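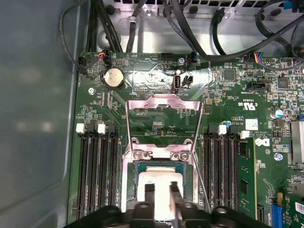
Gripper over the CPU socket, Dell tower, Promar refurbishing line

Ticket opened 5/5/24
Component: Vivlow cell, station 3
Priority: normal

Problem
The cell stops at the CPU step and asks for an operator. In the last shift it asked 40 times. Each time the person must leave the testing bench, press Confirm, and walk back. Before the cell we did this step by hand and one person stayed with one computer until the end. Now the same person looks after the cell and also the bench, so every stop is felt twice.

What we checked
Restarted the controller. No change.
Loaded the Dell job file again from the Yang server. No change.
Wait time before the alarm was 5 seconds. Changed to 8, fewer stops, but the operators say they don't trust a longer silence. 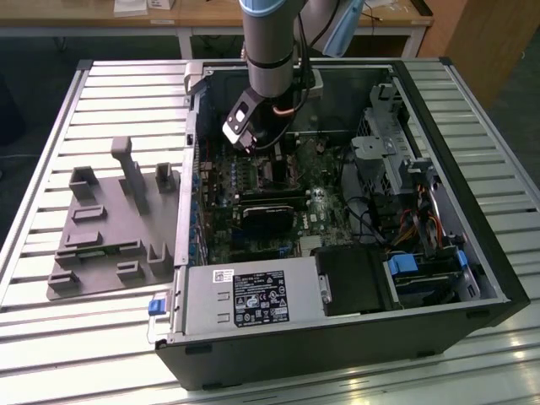 The tower must be pushed fully against its stop before the job starts. On the night shift this was not always done, and I can't blame them -- the work instruction from Damumham still describes the manual bench and says nothing about the stop. I wrote a new page and asked both shifts to read it.

Comment from the operators, as they told me: they don't mind the robot taking the small parts, their fingers are happier. But they want to know why it stops. The message says only "Error 330", and they feel like they are there to press a button.

Next steps
Change the text of 330 to plain words.
Move the Confirm button to the testing bench, if safety agrees.
Ask for two hours of training per person, to be finished before July.

Status: waiting for Vivlow support. Please don't close it yet.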